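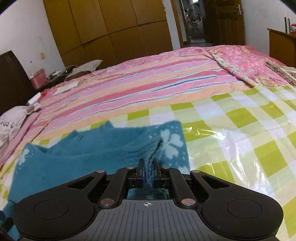 *Photo: Fosum Open Day gallery, August 10, 2018*

## Our visit to the Fosum open day

We had been meaning to go since January, when the first notice went up in the library at Gremley, and I'm so glad we finally made the trip! Fosum opened its doors for the afternoon and let visitors see how a household robot gets taught its chores, which begins (to my surprise) with a person and a gripper held in the hand. There were 26 of us on the bus from Clorkmont and we all got a turn before the coffee ran out, although I did have to stand in line for 29 minutes for mine.

The picture at the top of the page is the one everybody asks me about. The gripper's two fingers have hold of a narrow fold of teal-blue knit, and you can see the little wrinkles pulling away across the cloth. I love the pale flowers on it, and the pink floral bedspread behind reminds me so much of my grandmother's that I wanted to climb right in.

Cloth is the hard part, we were told. A cup stays the same shape when you pick it up, but a knitted thing droops and bunches and slides off in its own direction, so the people at Fosum have a lot of patience and do the same small pinch over and over. One visitor asked how many tries make a good day, and the answer was 48, with a long lunch in the middle.

My own turn lasted about 2 minutes, and my hand was sore from squeezing, but I'd do it again tomorrow. If you would like a print for your album, leave a note at the Kabbaj desk, next to the bus timetables, and please write your address clearly this time.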